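3.2 Sorting toys with two arms

We built the Helness cell over 12 evenings in a shared workshop, and the two-arm sorting task quickly became our favorite. Both arms share one tray and one controller – a delight to program once the timing settled. Figure 2 shows each arm gripping a toy animal, with the tray between them.
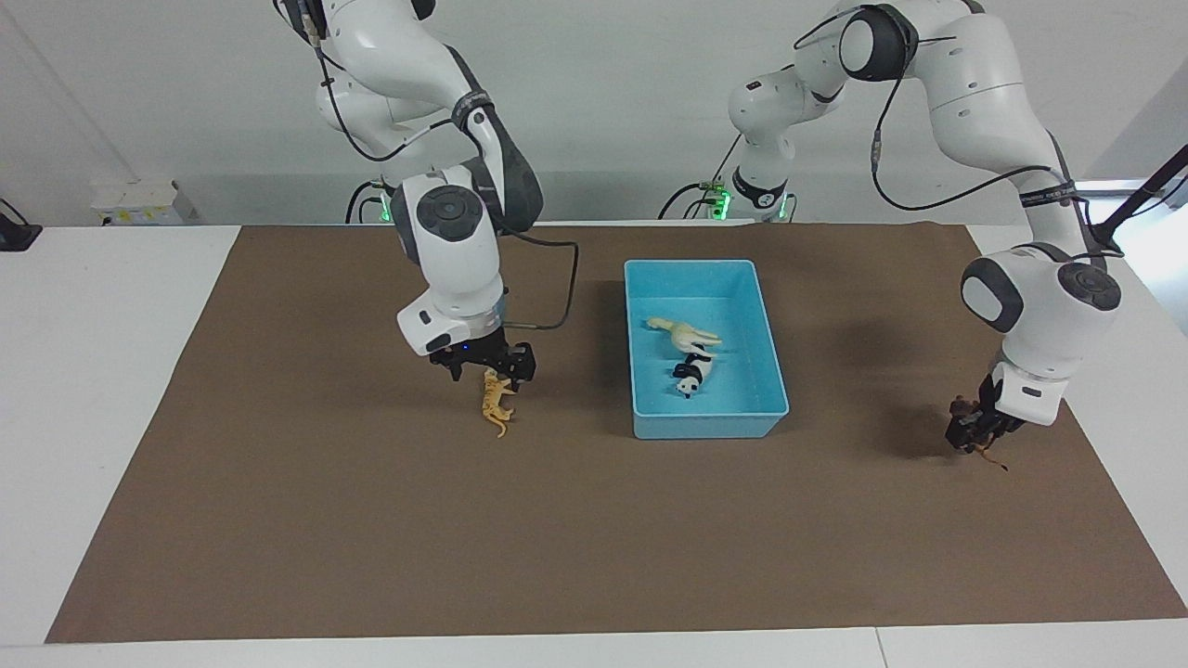
Figure 2. Both arms holding toys, one on either side of the blue tray.

3.3 Timing

We logged 919 grasps in November. Letting the arms move together cut the cycle to 22 seconds, well beyond our hopes!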